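Subject: Re: [kitchen-refit] drying rack over the sink, or on the counter?

Sorry for the slow reply, been up to my elbows in boxes since December. Answering in pieces, skip what you don't need.

> We're three weeks out from having a counter again and I still can't decide where the wet stuff goes. Old place had a plastic rack on the drainboard, which grew things. New counter is light stone and I don't want a puddle living on it. Somebody on the list mentioned a roll-up rack that sits across the sink. Does it really hold a family's dishes? Does it slide around? And do you lose the use of the sink while it's on?
>
> Also asking: island sink, one big bowl or a big and a small? Our fitter at Arsenault says go big and single, everyone does now. I'm not so sure.
>
> Last one. How do you stop the cups from taking over? We have far too many cups.

OK. In order, more or less.

**Does it hold a family's dishes**

No. Not all at once. It holds what you washed by hand after the dishwasher got the rest. For us that's cups, the two good knives, a colander, whatever pan didn't fit. If you have no dishwasher, get a real two-level rack and give up a chunk of counter, you'll be happier.

Plates are the weak point. They lie flat or lean on each other, and flat plates keep a ring of water underneath. I lean them on a mug. Works fine until someone takes the mug.

Bowls fine. Cups fine, upside down. Wine glasses I wouldn't, ours went over twice and the second time that was that.

**Does it slide**

Depends on the grip strips. First one we had was a cheap one with bare rods, and it skated all over the counter edge. Sent it back. Second is the Stiveo, steel rods with the rubbery strips, and it stays where you put it unless you yank it. I paid 19 for it on sale, no idea what it is now. Likley does one that looks the same to me with a different sticker. Buy whichever is long enough.

Which brings me to LENGTH. Measure the bowl front to back, inside edge to inside edge, then add enough to rest on the stone at both ends. Don't go by the cabinet width. I did that and had to reorder. Undermount sinks have no rim for it to sit on so the ends are on the counter itself, and an inch of overlap each end is the bare minimum. Two is better. If it only just reaches, one heavy pot and the whole thing is in the sink.

**Do you lose the sink**

Some of it. You get used to pushing it over to one end. Rinse in the open half, set it down on the rack, drips go straight in the bowl. That's the entire appeal, there's no tray to empty. No puddle on the counter either, apart from a few drops under the end bars. Wipe those when you wipe everything else.

When you need the full bowl (roasting pan, stock pot, the dog's dish which is somehow enormous) roll it up and stand it in the corner. Takes two seconds. What it does NOT do is roll up with things on it, so if people leave cups on there all day you end up moving cups first. See below re cups.

Cleaning: hot water and a brush along the strips every week or so. Gunk gets in where the rods meet the end bars. An old toothbrush is the thing. Ours has been in the dishwasher a few times, came out OK, but check what yours says before you trust me on that.

**Light stone**

We have it too, white marble with a bit of gray in it. You were asking about puddles but water is the least of it. It's lemon, vinegar, and tomato. Seal it when it goes in and put the date on the inside of a cabinet door so you know when you last did it. I used the Skarkach sealer because that's what the store had, 500 ml bottle, did the island and the counter by the stove with plenty left over.

Don't park anything wet and metal on it overnight. Cans especialy. The ring is still there.

**One bowl or two**

I'm going to go against your fitter here. We have the large one with a smaller one next to it, and a narrow strip of counter in between, and I'd do it again tomorrow. The small one is where you drain pasta, or dump the coffee, or wash an apple while the big one is full of soaking pans. With a rack over the big bowl this matters even more, you always have one drain nobody has covered up.

Case for the single: sheet pans. They go flat in a wide single and they don't in ours, I wash them at an angle and get my sleeves wet. If you bake every day that might settle it. Also cheaper, one hole in the stone and one drain to plumb. Our quote for the whole island, stone and both sinks cut in and fitted, was 3749, and the second cutout was a line of its own on that. I don't have the paper in front of me so I won't guess at the split. Ask Arsenault to price it both ways, they should do it without fuss.

Whatever you pick, steel undermount, brushed. Polished shows every scratch in a week. Brushed shows them too – just less.

**Floor in front of the sink**

You didn't ask but I wish somebody had told us. Dark floor + water = spots, all day long. Ours is dark brown wood grain and looks lovely for the ten minutes after mopping. Put down a washable mat where you stand. Not a thick one, the thick ones curl up at the corner and you trip with a handful of plates.

**Cups**

Right. The rules in this house, agreed after a long and not very friendly talk:

1. Everyone gets one everyday cup. Plastic or ceramic, I don't care, but one. It lives by the sink and you rinse it and use it again.

2. All the rest went in a box. I pulled 14 out of the upper cabinet on the first pass and that was only the ones with logos on. Box went to the garage with the date on it. If you miss one you can go dig for it. So far only one request.

3. Tall tumblers go on the rack rim down, and dry by bedtime they go back on the shelf. Tapered ones nest, which is great for storage, and bad if they're even a little damp, they stick together and smell. Let them dry all the way first, or stand them rim up on the shelf for an hour before stacking.

4. A cup that's on the counter is a dirty cup. No debates about whose water that was. Into the sink it goes.
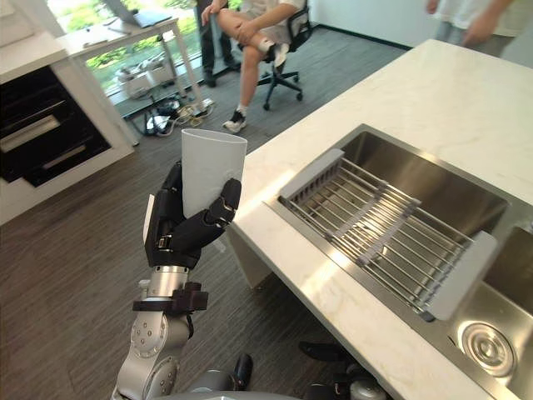

5. Guests' cups are a separate shelf, top one, and nobody takes from it for cereal.

6. One in, one out. Including souvenirs. Including mine.

Number 4 is the one that did it. Before that there'd be a trail of half drunk waters from the couch to the stairs and you couldn't tell what was in use. Now there's a default, and the default isn't me asking.

**Stuff I'd skip**

- The silicone drying mat. We had one on the light stone for a month. Goes slimy on the bottom, and you have to lift it every day and dry under it, so what's the point.
- The little cutlery basket that clips on the roll-up racks. Tips over. Use a plain jar.
- The colander with the sliding arms that goes over the bowl. Takes up exactly the room the rack wants.

**Stuff I'd do again**

- Soap pump set into the counter, if they're cutting holes anyway. Ask before the stone is templated, not after.
- A hook inside the sink cabinet for the brush. Gloves too.
- A strainer in both drains, not just the big one. Peas.

If you want to try the rack before you spend anything, cut a piece of cardboard the size of it and lay it across a sink for a day. Sounds silly but you'll know by dinner whether you keep wanting that space or not. I did it for the position of the trash pull-out as well and moved that twice.

Can measure our bowl for you if it helps, just say. I'm home most of the day on 30th January and will have the tape out anyway for the pantry shelves, whcih are another story and probably another thread.

Does anyone here have the drawer style pantry and regret it? Reply to the list please, not to me, my inbox is a mess.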